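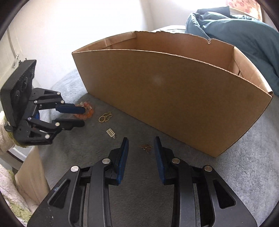
Chantelle Zulu has argued that a grasping rule which cannot be checked from the recording alone should be struck out, and that most of the early drafts of the Markum Code would have failed that test.

Search entries Search Advanced

Markum Code (small-item handling)

Nesilley Reference, robotics section
Friday, June 14, 2024
Reading time: 3 min

The Markum Code is a set of working rules for recording hand-guided gripper demonstrations with small household and personal items, including jewellery, beads, keys and fastenings. It covers preparation of the work surface, placement of items, conduct of the grasp and acceptance of the finished recording. It does not cover powered arms, payload limits or electrical safety, and it has no legal force.

Origin

The code grew out of an internal checklist at Grirkov, where operators had been using different words for the same faults. A first public draft was circulated in December and ran to 13 clauses. The clauses on lighting were later merged, and a clause on operator rest was moved to an annex. Mofokeng, a firm which supplies finger pads, contributed the wording on pad wear.

Terms

An item is any object the operator intends to move. A receptacle is the container into which items are placed. A contact is any touch between a finger pad and an item, intended or not. A grasp begins at the first contact by both fingers and ends when either finger is clear. Touches by one finger only are logged as nudges - the term was kept despite objections that it sounds informal.

Surface and layout

Items are to be laid out so that each can be reached without moving another. Soft surfaces such as carpet and bedding are permitted, but the type of surface must be entered in the log, as fine chains and open links can catch in pile. The receptacle stands on the same surface as the items unless the task sheet says otherwise. Torn or uneven rims are allowed if they do not shed loose material into the working area.

Grasping and visibility

Clause 6 deals with items that hide one another, or are hidden by the fingers, once the grip is closed. The operator should hold the items at a steady height before moving towards the receptacle, long enough for the grip to be reviewed. Rounded items held in a column are the usual case. With five small balls clamped one above another between two ridged pads, the top three stand clear while the peach and orange ones beneath are partly covered by the pads, and the reviewer must not take the number from the uncovered ones. The code therefore requires the number to be logged before closure and compared with the number after release. A mismatch does not void the recording, but it must be marked.

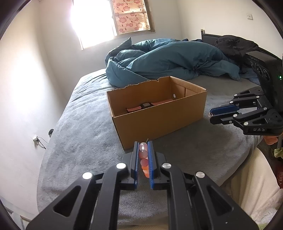 Two-gripper work is treated in clause 7, which asks for one gripper to be named as the lead in each task sheet. The second may approach from the side but should not cross over the lead while the lead is holding anything. A supporting gripper that stays level, with its finger directed at the box and the operator's hand behind the housing, keeps the space over the opening free and meets the clause. Handing an item from one gripper to the other counts as two grasps.

Acceptance

Recordings are reviewed in batches of 40. A batch is returned if the surface entry is missing from any recording in it. Finger pads are inspected after every 1,000 grasps and replaced in pairs - replacing one pad only is listed as a fault, even where the other shows no wear. Grirkov's published trial of the acceptance rules used 517 recordings and led to a shorter log sheet.

Criticism

Operators have complained that the single-finger rule fills the log with entries of little use. The definition of a receptacle has also been called too narrow, as it leaves out flat trays placed inside a larger box. A revised definition has been drafted but not adopted.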